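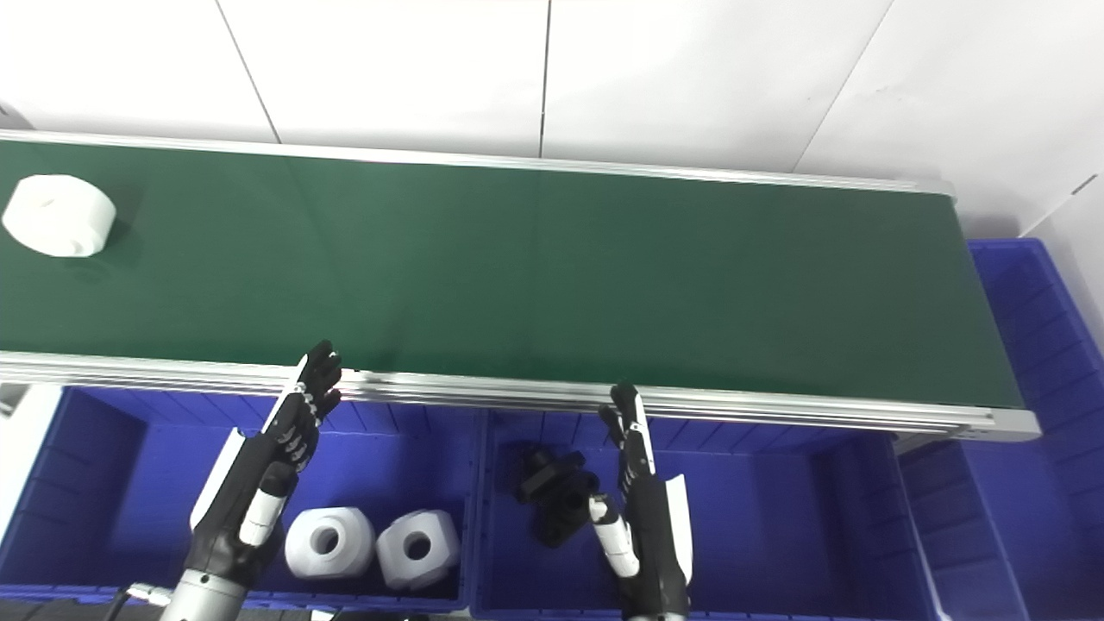

Can a machine sort mixed parts off a belt yet?

Inna Stasiv
2018-06-10
We're a small shop, 8 people, and every shift someone stands at the belt putting white parts in one blue bin and black ones in the next. It's dull work and I'd love to spare them. Is it realistic yet, or should I ask again in October?

Rostix
Depends on your parts! Color is easy. Picking up a thick rounded block is fine too - it's small black pieces lying in a heap that gave us grief. Ours managed 6 a minute and a person does 30, so we run it overnight and let it plod along.

Clolen
no. buy a chute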